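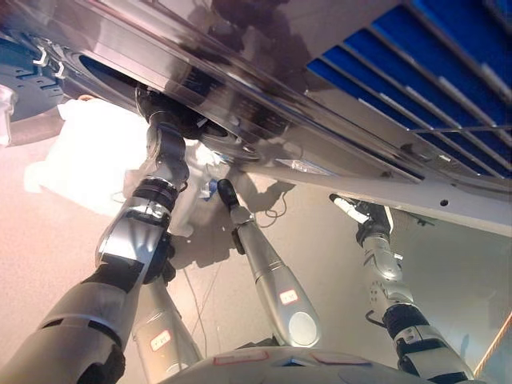 *Last changed: October 6, 2023*

## Drift on the Gornari balance, continued

Picked up where Yannick left off. The complaint is unchanged: the reading climbs slowly after the door is closed, then settles at a value that depends on how long the sample stood on the bench beforehand. Eugénie saw the same thing in July with the Aubert crucibles and put it down to handling. I doubt that now.

Setup today:

- Gornari balance, north bench, leveled, left on overnight
- Eltance check weight, 1000 mg, handled with plastic-tipped tweezers only
- Teltel logger, one reading every 9 s
- room blower off for the first two runs, on for the third

**Run 1.** Check weight alone. Flat from start to finish. Zero came back clean after removal. The balance itself is fine and I would like us to stop recalibrating it before every session.

**Run 2.** Empty Aubert crucible, straight from the desiccator. Climb starts as soon as the door closes. Total gain 340 µg before it levels off, 39 minutes in. The curve looks like moisture uptake: steep, then flattening, no steps. Static would jump or wander, and I have never seen it draw a curve that smooth.

**Run 3.** Same crucible, dried again, blower on. Same shape, noisier trace. Final value agrees with run 2 within the scatter. Air movement adds noise and nothing else that I can see.

Run 4 was spoiled. I touched the rim with a glove while closing the door. Data kept in the folder, marked, do not use.

The glaze on these crucibles stops below the rim, and the bare foot is porous. Yannick weighed his on arrival and again after lunch, so his two values sit on different parts of the curve. His July losses on ignition will be off by whatever the crucible had picked up in between. Correcting them afterwards is not possible unless he noted the times — I looked through his pages and found times for the first batch only.

Procedure until further notice:

1. Dry the crucible, cool in the desiccator, lid on.
2. Weigh at a fixed time after removal. I have been using the second logger reading.
3. Write the time next to the mass, every time.
4. Repeat with the same timing after ignition.

Eugénie suggests leaving the crucibles out overnight and weighing them at equilibrium. That works for the empty mass but not for the residue, which takes up water on its own account. It would also tie us to the room humidity, and the hygrometer on that bench reads differently from the one by the door.

To do:

- repeat run 2 with a fully glazed crucible, if there is one left in the drawer
- replace the desiccant — the indicator is more pink than blue
- ask Yannick for his loose sheets before he recycles them
- the draft shield door sticks at the last few millimeters, look at the runner

Logger clock is still on summer time and should stay there until this series is finished.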